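Hi Brândușa,

You asked for something shorter than the spring report and less like a spreadsheet, so I'm just going to write it the way I'd tell you over coffee. The numbers are in the attachment if the board wants them.

## Where the oral history project stands in August

We are recording people who worked at the old Bachmann cannery in Fliststead, or whose parents did, before it closed. When your grant came through I thought the hard part would be finding anyone willing to talk. Wrong! Howard Birkett put one card up in the post office and my phone didn't stop for two weeks. I had to buy a second notebook just for callbacks.

Most of the interviews run longer than we planned. I'd budgeted an hour each and I don't think a single one has come in under that. People get to the 600-can shifts (that was the quota per table in pea season, and everybody remembers it the same way) and then they're off, telling you who sang, who fainted, who married the foreman. I've stopped looking at the clock. It does mean transcription is behind, and I'd rather say so now than have you find it in the table.

## Transcription

Vilgot Wallin is doing the typing and he's very good, but he's one person. The local accent is a problem for the automatic software we tried first. It turned "brine room" into "brown broom" all the way through one tape, and fixing it took longer than starting over. So we're doing it by ear. I moved 700 dollars from the travel line to cover extra hours for him, which Pirmin Ruchti on your side okayed by email. Travel was over-budgeted anyway, seeing as nearly everybody still lives within a bike ride of the cannery gate.

What I'd like to do is finish the women from the packing floor first. They're the oldest group, and three of them have asked when they can read theirs. After that the boiler men, then the office staff.

## The photographs

Oh, the photographs! We asked people to bring one or two. They brought shoeboxes. Valentin Stöckli has been scanning them at the library and writing names on the backs in soft pencil while the owners sit next to him, and that has turned into a whole second set of stories we weren't recording. We are now. I put the little Postby recorder on the scanning table and leave it running, with permission, and the sound is rough but you can make out nearly everything.

One thing I got wrong: I promised everyone their originals back in a week. It has been closer to three for some families, and one gentleman was understandably short with me about it. We now hand out a dated slip and only take in what we can scan before the next visit.
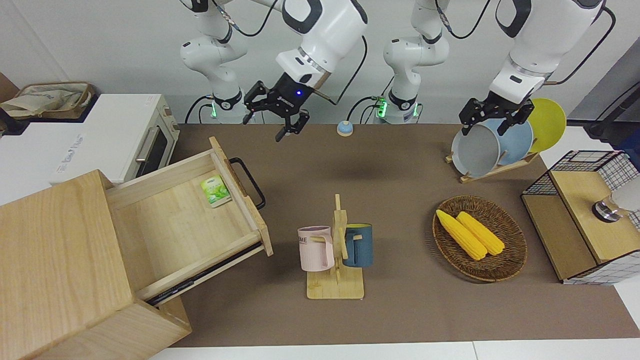 ## The booklet and the listening evening

The booklet is still planned for a first run of 100 copies. Gilerent gave us a decent quote on printing, stapled, with a color cover and black and white inside. I'd love a proper spine but it nearly doubles the price, so staples it is, unless you have a pot of money you haven't mentioned.

The listening evening will be in the chapel hall, starting at 7 p.m., with coffee first so people can find their seats and their cousins. We'll play short clips, five minutes at the most, with the words up on the wall for anyone who has trouble hearing. Howard wants to open with the singing. I want to open with the strike. We're still arguing.

## What I need from you

- A yes or no on shifting the booklet deadline by a month
- The right version of your logo (the one I have is blurry when printed)
- Somebody from your office at the listening evening, if you can spare them

I'll send the packing floor transcripts as soon as Vilgot and I have both read them through. Two of the families want to check the spelling of names first, and I've told them to take their time.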